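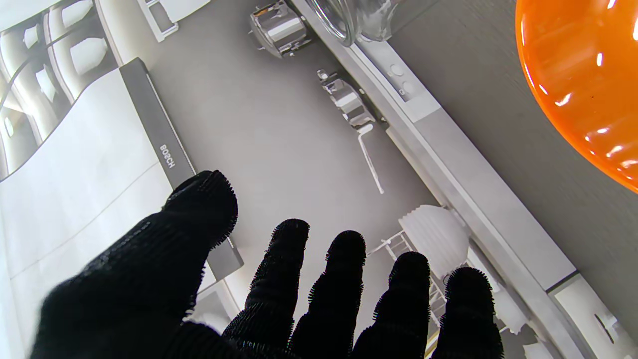 Kiều Phí wrote in to say that she had never once got dried beans from a bowl into a jar without chasing half of them across the worktop, and could we please do something on it? We could, and with great pleasure, as decanting is one of my favourite kitchen jobs and the store cupboard was overdue for it anyway.

You need very little. A clean glass jar, a wide plastic funnel and a shallow bowl will see you through most things. I'm devoted to bright orange for the bowl — small green things show up beautifully against it, and any odd husk or bit of grit is easy to spot before it goes in the jar. 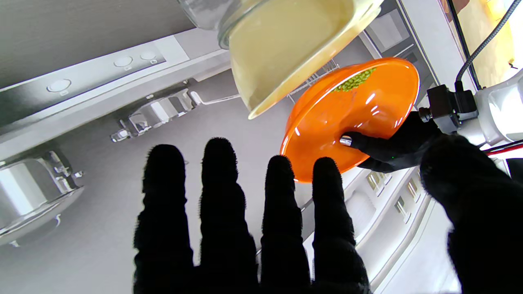 ## Filling the jar

Put the jar on the table first and let the funnel rest in its mouth. Check the spout against what you're pouring: lentils and mung beans run through nicely, but chickpeas will jam in anything narrow (I've had to fish them out with a chopstick more than once!). Keep the bowl close by, tip in a little at a time and give the funnel a gentle tap when things slow down. 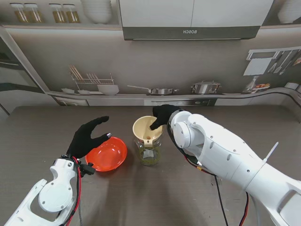
Stop a good two fingers below the rim so there's room to get a scoop in later. Concetta Marras fills hers only halfway and keeps a second jar for the new packet, using up the old one first, and I've been doing the same with my rice since March. It works a treat.

Do try a handful spread out in the bowl before you start. Shake it gently and the pile loosens, a few roll off on their own, and you can pick out the broken ones as you go. It's a lovely quiet five minutes — I put the radio on and end up doing the barley as well.

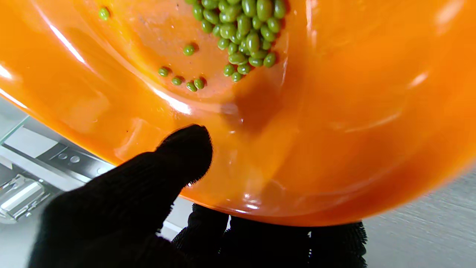

*Green beans in the orange bowl.*

Labels next month, with Åsmund Dahlgren's tip for getting old glue off glass. If your lids have gone missing, bring the jars along to the next swap and have a rummage through our box of spares.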